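Svitlana Kushnir had been told the planner was finished. She had been told this in April as well.

"Mostard finds the key, plans the grasp, picks the hook," said Jarmo Peltonen, who had written most of Mostard. "No tuning per scene."

"Per scene," she said. "What about per key?"

He scrolled. The log from Olness ran to 1,275 lines, and 277 of them were the perception module changing its mind. Key, confidence high. Key, confidence low. Table fitting. Key. She read it the way she read letters from her landlord.

"The glass does that," Jarmo said. "It sees the reflection and wants to grasp both."

"And you fixed it."

"We filter it."

"That's a different word."

Tuulikki Pesonen, at the other desk, kept typing. She had put 18 filters into the old stack at Sindton and taken every one of them out again, and she had opinions about Jarmo's, which she was saving for the review.

Svitlana opened the camera views beside the log and looked for a while without talking.

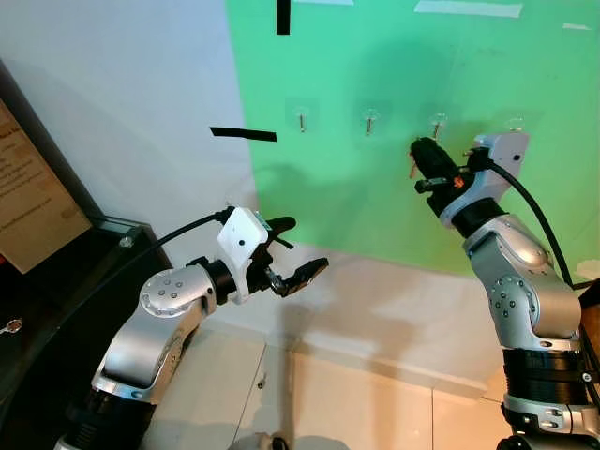
Key fob in the right gripper, hooks on the wall.

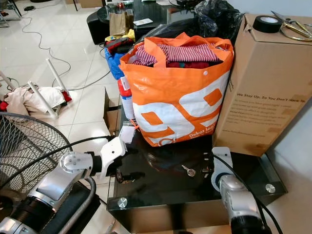
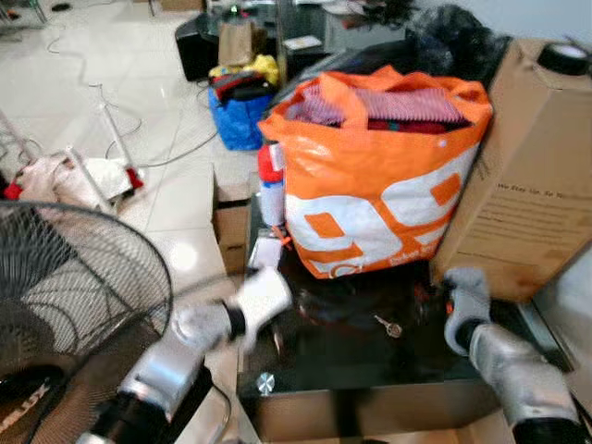
"Where does it decide which hook?" she asked.

"Nearest free one."

"Nearest to what?"

Jarmo started to answer and then opened the source – a bad sign, in her experience. The cost function had a comment in it from Paora Pomare that said only: check this frame. Paora had moved to Palomino a year ago.

"The wrist," Jarmo said at last. "I think it's the wrist."

"So it measures from the wrist and carries the key out front."

"It's a small offset."

"It's a small hook."

She wrote that in the ticket, without the joke, and set the status back to open. Jarmo watched her do it. Then he pulled his chair in and asked for the first 300 lines again, slowly this time.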